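3.2 What ends up on a shared table

I started this part of the study thinking I'd be writing about desks, and I ended up writing about one big wooden table. We have 68 entries in the Julevach diary set, and the shared table comes up in 40 of them, usually as a complaint (and mine are among them!). People told us they "just put something down for a second" — a cup, a snack, a spray bottle — and then it got folded into the landscape.

Olesia Kovalchuk and I coded each entry by what the thing was for: work, food, cleaning, or play. That sounds simple, and it was a mess. Is a sponge next to a keyboard a cleaning item or just clutter? We argued over that one for most of June and finally gave clutter its own code. What I like about Figure 4 is how the codes sit side by side: a laptop and keyboard for work, a bag of snacks and a paper cup for food, a spray bottle lying on its side, and toy blocks gathered near the base of the monitor. I'd have guessed that work things would push everything else to the edges, and our diaries don't back me up at all. 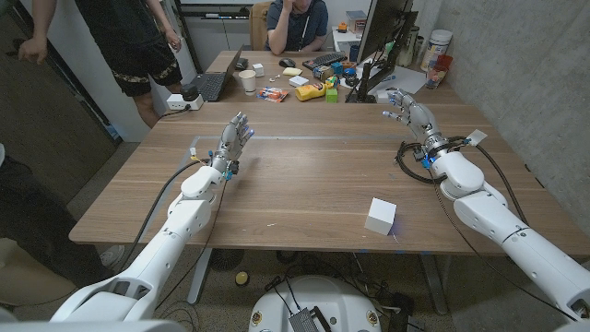
Figure 4. Work, food, cleaning and play items on a shared table.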